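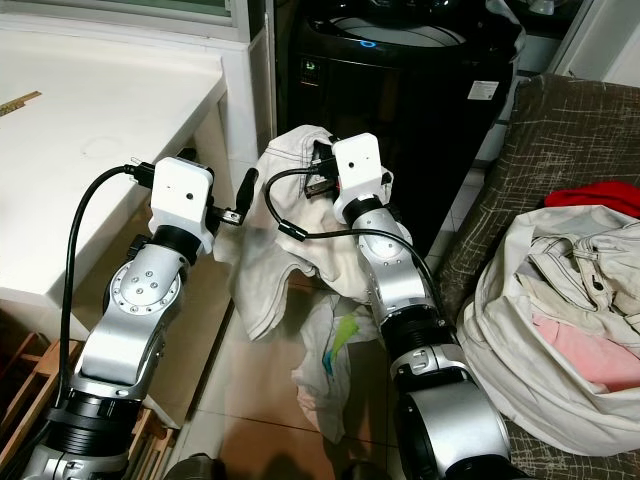 Gerstead Two-Finger Grippers: Six Weeks of Laundry Duty

Posted 04/02/2021

I have wanted to write this one up since March of last year, when I first saw the Gerstead grippers on a forum and decided they were too small to be any use. Well, I bought a pair anyway, and they have been on my two arms for six weeks now, doing the one job every gripper in my house has to do before I'll say anything nice about it. Laundry!

Cloth is a rotten test and I love it. A block or a cup has edges, so pretty much any gripper can pick one up. A white shirt that has been balled up has no good place to grab, and once you do have it, it hangs down all over your arm and gets in the way of the other one. If a gripper can hang on to that, I'm happy to trust it with the easy stuff.

What I had before

My old pair was the Werkirau soft set. Lovely grippy pads, very gentle, and way too fat. They would push a sock across the floor tile for a full minute before getting hold of it. I gave up on them for clothes and now they only do fruit (they are great at fruit).

Putting them on

Four screws per side and one cable. It took me 28 minutes for both arms, and most of that was me hunting for the small hex key. The plug clicks in nicely and I haven't had one come loose. The cable is another story. It's long, it's stiff, and it makes a big loop next to the wrist that I keep fussing with. On a plain pick it doesn't matter. With a shirt hanging off the arm, the cable ends up lying right across the cloth, and I've had sleeves catch on it more than once. I'd happily pay extra for a shorter one.

How they grab

Really well! The slim shape is the whole point. I ran 32 picks in a row with the same white shirt, crumpling it up again each time, and the Gersteads missed four. The Werkirau pair missed 19 on the same test. Thin stuff like pillowcases is a bit worse, and heavy jeans will slide if you lift fast — slow down and they're fine.

Passing from one arm to the other is where I lost most of my evenings. The closing speed is set to 2000 out of the box (no idea what the units are, the booklet doesn't say) and that is much too snappy for cloth. I turned it way down and things got calmer.

The controller

I use a Mofokeng box to run both arms and it found the grippers right away. The grip force number it shows jumps around a lot, so I mostly ignore it and go by the camera up top. From up there I get both wrists, the front of the washer and the laundry bag on the seat in one view, and that's plenty for what I do.

Price and where I got them

$188 for the pair from Wostmont, shipping included. They came well packed, with one spare set of tips and no spare screws, so don't drop any behind the washer like I did.

Good: slim, strong for the size, easy to fit
Bad: that cable, the booklet, no spare screws

Four stars out of five from me. I'm trying towels next, the big bath ones, and I'll add a note when I have some numbers.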